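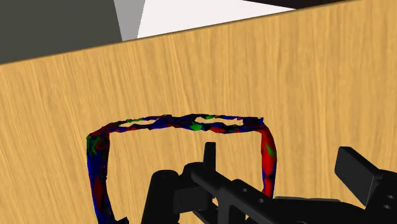
The arch on the table, simulator view, gripper at the near side.

Home | Stories | Archive | About | Contact

The Arch

The job at Skumeda was to pick up an arch 800 times. I did it from a desk in Vallejo, in a rented room over a tile shop, with a controller in my right hand and a pedal under my left foot. The arch did not exist. Neither did the table or the gripper, but the table had a good wood grain and after a while I thought of it as a table.

Each pickup was called an example. You started one by pressing the pedal, and you ended it by pressing the pedal again. Between the two presses you moved the gripper, put one finger inside the arch and the other outside, closed on a leg, and lifted. Then you typed a 1 if it was good and a 0 if it wasn't. The examples went up to Trurnia, which was the name of the learning system, and Trurnia was supposed to work out from them how to do the same thing without me.

The arch was red and blue with bits of green, like something a kid had painted and then dropped. The colors changed every morning. The shape changed a little too. Some days the legs were fat and the top bar was thin, and some days the bar had holes you could see the table through. The instructions said to ignore the colors. They also said to ignore the walls, which were flat gray and white and didn't join up the way walls do.

I was paid per good example. Bad ones were kept but paid nothing. I asked in a message what they did with the bad ones, and the answer was that they were useful. I asked if useful things could be paid for. That message didn't get an answer.

By the end of the first week I was fast. I came in low from the near side, turned the wrist, slid the center finger up under the bar, and closed on the right leg. It was always the right leg. I hadn't decided on that. My hand liked it, and the lift was clean, and the count went up.

In March they sent me a recording of Trurnia trying it alone. I ate my lunch in front of it. The gripper came in low from the near side. It turned the wrist, and then, a little before the arch, it stopped. It waited there and went on.

I played it again. It stopped in the same place.

I didn't know what the stop was for. It looked like a person at the top of some stairs in the dark. I went back through my own examples to see if there was anything like it, and there was, in every one. I came in, turned, stopped, and went on. I had a bad shoulder from a fall off a loading dock at my last job, and when the wrist turned past a certain point I had to settle the shoulder before I could reach any farther. I had done that for so long that I no longer felt it.

I wrote to them and explained. I said the stop wasn't part of the task and they might want to cut it out. I left out the loading dock and said "an old injury." The next day a reply came that said the pause seemed to improve the grasp and they would be leaving it in. Please continue as before.

So I continued. The trouble was that now I could feel it. Every time I turned the wrist I noticed the shoulder, and then I noticed myself noticing, and the stop came out too long or too short. I typed a lot of zeros that afternoon. I tried the left leg for a change, and the arch tipped over and slid off the far edge of the table into the white part, and kept falling until I pressed the pedal.

I tried closing my eyes for the turn. I tried the radio. What worked in the end was talking to my sister on the phone, with the speaker on, about her landlord. I did 5 good ones in a row while she told me about the water heater, and she never asked what the clicking was.

The contract ended when I reached the number. There was a second one on offer from a company called Trultidlow, for cups, with 2 or 3 kinds of handle to choose from. The form asked if I had any physical condition that would affect my performance of the work. I looked at the box for a while. Then I went downstairs and walked past the tile shop to get a coffee, and reached for the lid with my right hand, and stopped, and went on.

Last updated: 2020-10-16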